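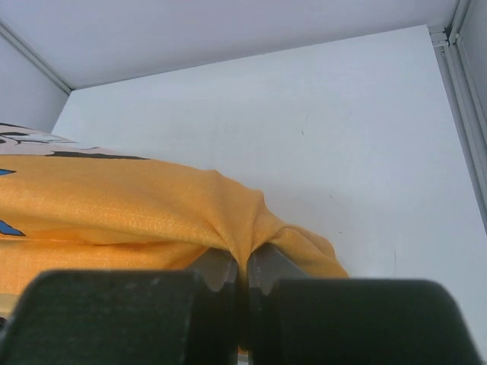

Demonstration gathering is the stage of robot learning in which a person guides a machine through a task many times over, so that a learning system has examples to copy from. Each run, usually called an episode, stores the pictures from one or more cameras together with the position of the arm and the opening of the gripper at every moment. Cloth is among the harder materials to record, as it has no fixed shape and the same piece seldom lies the same way twice. A camera mounted at the wrist sees the contact closely: with a fold of orange fabric pinched between the jaw tips, wrinkles fan out across the cloth from the grip, and these give the system a clue to where the fabric is under tension. A camera placed further off would show the whole cloth but little of the pinch.

Background

Early collections of cloth handling were mostly scripted. The arm went to a chosen point, closed, lifted and let go, and a program marked the result. The method gave large numbers of episodes but few useful ones, and it has largely given way to guided recording, in which an operator moves the arm from a distance or holds a matching handpiece.

The Rillton set is a small collection of the guided kind. It was planned by Ramiro Valcárcel at the Umetti workshop and holds 319 episodes of picking up, spreading and folding household fabrics. Of these, 69 were set aside for testing and are not used in training.

Method

An episode begins with the cloth dropped into the work area from a low height. The operator takes hold of a fold, carries out the named step and opens the gripper before the recording is stopped. Sessions are kept to 20 minutes, after which another operator takes over. Changing operators also adds variety, as people differ in how near to an edge they grip and how fast they pull.

Patterned fabrics are recorded alongside plain ones. Print can help a system judge how a surface has turned or stretched, but it can also mislead it, as a dark printed line may be taken for a crease. For this reason the Rillton set keeps its test fabrics apart from those used in training, and no cloth appears in both.

Failed grips are kept and labelled. An episode in which the cloth slips and is picked up again is stored whole, with a marker at the second attempt. Episodes spoiled by a lost camera signal are deleted.

Labelling

Labels are added afterwards in Tindeck, a program that plays the camera views side by side with a trace of the gripper opening. The labeller marks the first contact, the moment the jaws close and the moment of release. The scheme, drawn up by Shiferaw, has 19 labels, several of which are rarely used. First contact causes the most disagreement between labellers, as soft cloth can move before the fingers appear to touch it.

Limits

The set covers one type of gripper and one work area, and it contains no wet fabric. Heavy items such as towels are few. Later additions have been confined to folding.

See also: Grasp planning; Imitation learning; Teleoperation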